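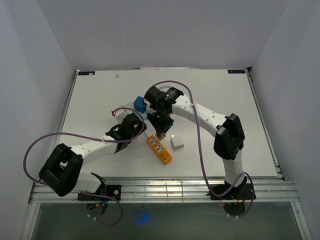
Page last changed: 14/02/2018

Erken Neighbors Board > Streets and Utilities > Dewan Road water main, again

golleo_gal
Is anyone else on the Dewan Road side down to a trickle this morning? I called the water office and the very nice lady there told me a main let go near the Rondska bridge and they have a crew digging. She couldn't say how long (they never can, bless them). I filled the bathtub just in case!

porchlight50
We've got nothing at all up the hill. Same stretch that broke in December, if I remember right, and they only patched it then. I love this town but we have been patching that pipe as long as I've lived here, and at some point somebody has to pay for a new one.

mapleandmud
Different stretch, porchlight. The December one was on the school side, and they did replace that piece. I walked the dog past it every day while the road was closed, so I got to know it pretty well.
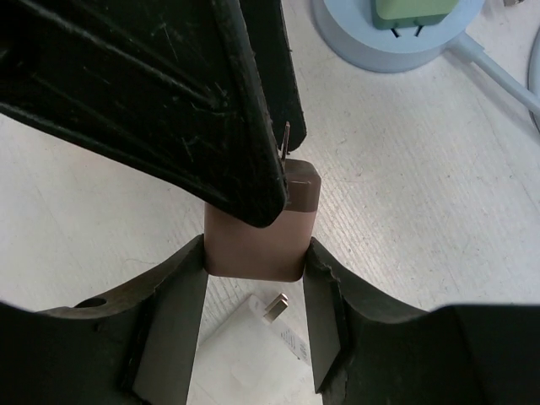 Anyway, my bill went up 3 dollars after that job and I didn't mind a bit, but I do think they could send out a text when the water goes off. My mother-in-law had shampoo in her hair.

porchlight50
Fair enough on the location, I stand corrected. I still say a patch is a patch. The notice on the town hall door says up to 1185 homes are affected, and that's a lot of people to leave dry.

golleo_gal
Oh, your poor mother-in-law! Update from the water office: there's a tanker in the Golleo parking lot, bring your own jugs. If it comes back brown, run the cold tap in the tub for a while and hold off on laundry.

mapleandmud
Thank you! Heading over now with the wagon, and I've got room for a few extra jugs if anybody on our end can't get out.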